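The robots got a name before they got a job

I pack school supply kits for a living. Geometry sets, mostly, for the back-to-school rush and then again for the January reorder. I've been doing it at Clorkar's Visosville building long enough to have outlasted two conveyor systems and a label printer that everyone hated. So when Justbridge came in to automate us, I went to the kickoff meeting with my arms folded, and I can't say they've come unfolded since.

The pitch was 300 bags a shift from one arm. I do 300 bags before lunch when the stock is where it should be. I said so, and the man with the slides told me the arm doesn't get tired. Fine. Neither does a stapler.

They call the system Mai. There was a naming contest with a gift card. I notice that the machine had a name on a little plaque before anyone had written down what the six of us on kits would be doing once it was running.

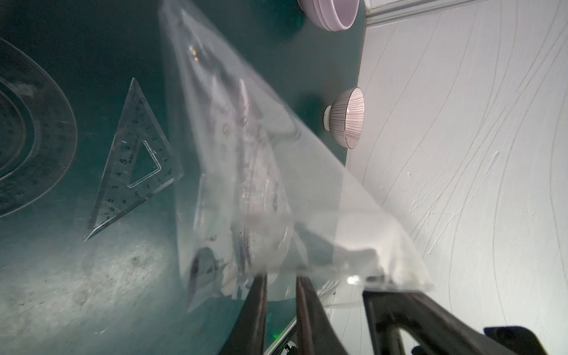 My problem with the plan is that it was drawn up by people who think of a kit as a box. Boxes are easy. A bag is a different animal, and so is anything see-through. When Mai has a clear bag pinched between its fingers, with a clear set square and a clear protractor lying flat on the table next to it, I wonder what exactly the camera makes of all that. I have trouble myself some mornings, and I've got hands. You find the edge of a set square with your fingertip. You feel it.

To be fair (my sister says I never am), it does pick up bags. I've watched it. What I haven't been shown is a number for how often it picks up a bag, puts it where it should go, and leaves the points on the set square alone. I asked for one in September and got a link to a video with music on it.

Manee Saengthong has the station next to mine and is a lot more hopeful than I am. Her wrists are bad. She's had the braces and the injections, and if a machine wants to squeeze bags all day she'll hold the door for it. I don't have an answer to that and I'm not going to pretend I do. If Mai took the pinching and left us the checking, I'd probably shut up.

But look at what has changed so far. Two of us have been moved off packing to "support," and that means laying things out for the arm, resetting them, and laying them out again. They make the same pay as before. They also go home more bored than I've ever seen them. One used to be the fastest packer in the building, and now she waits for a machine to finish so she can put the ruler back.

The training was 33 slides. I counted because I was bored too. The word "opportunity" was all over it, and the word "hours" came up once, on the slide about charging the tablets.

Trinh Triệu, who is our lead and a decent one, has been trying to get a straight schedule out of the office. The original order was for 2000 kits by machine before the end of the quarter. Then it was 100, as a "first milestone." Nobody upstairs announced the change. Trinh found it in a spreadsheet. I'd have more faith in the whole business if they'd just told us it was going slower than planned, the way we have to when we're short.

And the rulers are still in the mix. I argued for leaving the stencil ones out at the start, the kind with the shapes cut through the middle, and sending only the plain ones over. I lost that one.
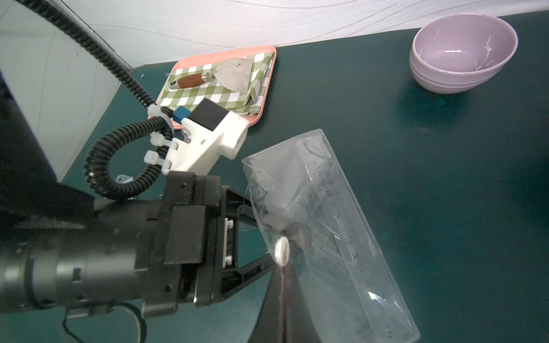 What I'd ask before your place signs

Ask who resets the table, and whether that person's time is in the cost figures. It wasn't in ours.

Ask for the count of bags that had to be redone by hand. If they send you a video, ask again.

Get it in writing what happens to people who get moved to support, including whether they can move back. Trinh is still working on this for us, and the last reply was that the roles are "evolving." I've saved the email.

And ask to try it with your worst product, on your own floor, in the middle of a normal shift with the usual interruptions. They'll want to start with the box.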